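The Ferry Money

Karine MacDonald had lived on Plellier for six years when her aunt left her the house on the mainland. The letter came in October, from a lawyer named Sylvie Chan, and it said the house needed a roof and had a piano in it.

She read it at the counter of the store while Beatrice Okoth weighed out nails for somebody else.

"You'll sell it," Beatrice said.

"I don't know."

"You can't play the piano."

"I know that."

The ferry cost more in the off season. Karine kept her ferry money in a coffee can above the stove, and that night she took it down and spread it on the table. There was 247 dollars in it. She put it back, then took it down again and put it in her coat.

The crossing was rough and she stood outside for most of it. Ruairi Guthrie was working the deck. He had been in love with her the second year she lived there, and then he had married Sylvie Gill, and now he talked to her mostly about engines.

"Going for long?" he asked.

"A day or two."

"Take a week. It's going to blow."

The house was on Fodor Street, at the top of a hill. The key stuck. Inside it smelled of soap and old newspapers, and the piano was in the front room under a bedspread. Karine lifted one corner and pressed a key. It made a low flat sound that went on longer than she expected.

She slept on the couch in her coat. In the morning she went through the drawers. Her aunt had saved every issue of a magazine called Vodano, and Karine sat on the floor and turned pages until her legs went numb.

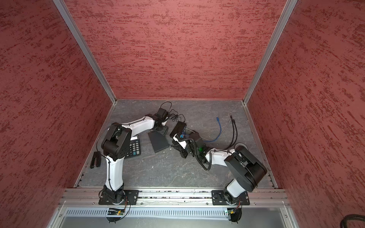
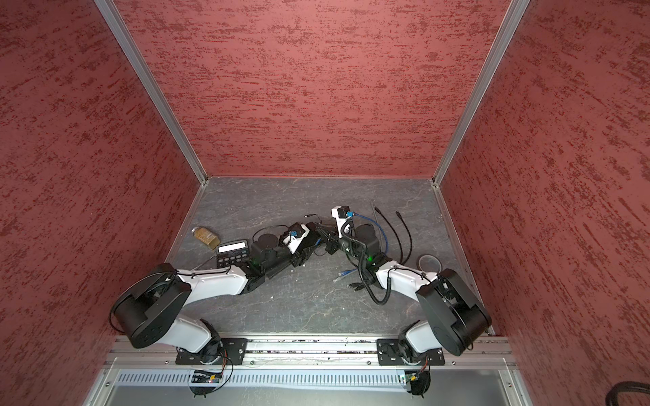
Two arms on one rail, and red walls.
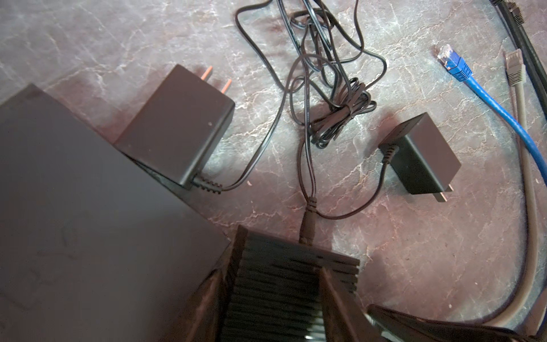
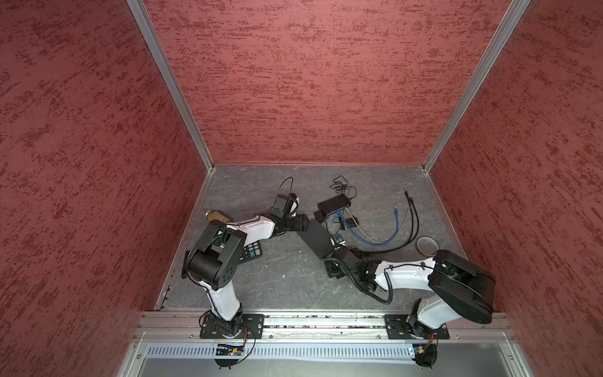
At noon the lawyer came by with papers. Sylvie Chan was younger than her letter. She walked through the rooms with her hands in her pockets and looked up at the stain over the stairs.

"There's a man who will give you 2000 for the piano," she said. "He's asked twice."

"What about the roof?"

"The roof is a lot more than that."

Karine asked if she had to decide today. Sylvie Chan said no, but the taxes were due at the end of the month, and they came to 900. She left the papers on the piano bench and a pen on top of them.

It blew that night, the way Ruairi had said it would. Water came through over the stairs and Karine put the soup pot under it. She lay awake listening to the drip. When the pot was nearly full she got up, emptied it in the sink, and put it back.

Around four she took the bedspread off the piano and carried it to the couch. It was heavier than her coat and much warmer.

The phone rang at eight. It was Beatrice, calling from the store.

"The boat's not running," she said. "Are you all right over there?"

"The roof leaks."

"Well, it's a roof. Have you sold it?"

"No."

"Ruairi has a ladder that would reach," Beatrice said. "He told me to tell you. He could bring it on the first boat."

Karine looked at the stain. It had spread as far as the light fixture.

"Tell him to bring the tar too," she said, and went to empty the pot.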